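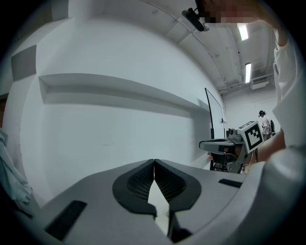 Why do old garnet rings look softer than new ones? The edges where the facets meet wear down over years on the hand, and a rounded edge spreads light that a crisp edge would return as a sharp flash.

**Figure 3.** Two-jaw gripper with the finger tips together and nothing held between them.

### 4.2 Edge wear and the "soft" look

This was the part of the study we most looked forward to, and the stones did not let us down! Dealers often talk about the glow of an old garnet as if it came entirely from the cutting style. Cutting matters a great deal (see 4.1), but wear leaves its own mark, and under a plain 10x loupe that mark is wonderfully easy to read.

We looked at 216 rings drawn from two sources, the Þórarinsdóttir collection and the estate stock held at Goltham. Each ring carried a single center garnet, faceted on the crown. From these we picked out 1430 facet edges for grading. Dirt, chips or overhanging metal hid too much of 240 of them, which left 1190 edges for the results given in this section. Every edge was graded as crisp, eased or rounded, and each grade was given before the grader saw any notes on the age of the ring.

The table edge, the line that runs around the large flat facet on top, was nearly always the most worn. We expected that, as it stands highest and meets door handles, coat pockets and tabletops first. What delighted us was the pattern lower down. In rings with a tall open setting, the wear faded slowly toward the girdle. In rings with a low closed setting, it stopped almost at once, and the lower crown edges could be as sharp as on a newly cut stone. Several Goltham rings showed both kinds of edge on one garnet, a rounded top and a bright, crisp skirt, and they are lovely things to tilt under a lamp.

Repolishing muddies the picture. A stone that has been back on the wheel may show crisp edges and a slightly enlarged table, so a clean crown alone can't be read as a sign of light wear. We flagged a stone as likely repolished when its table edge was crisp but the metal around it was heavily worn. The Privia grading sheet has no box for this, so we wrote it in the margin, and we would urge anyone using the sheet to do the same.

We did not try to turn edge grade into years of wear. A ring worn daily for a decade may look older than one kept in a drawer for a century. A smaller set of spinels from Ikia, graded the same way, is taken up in 4.3.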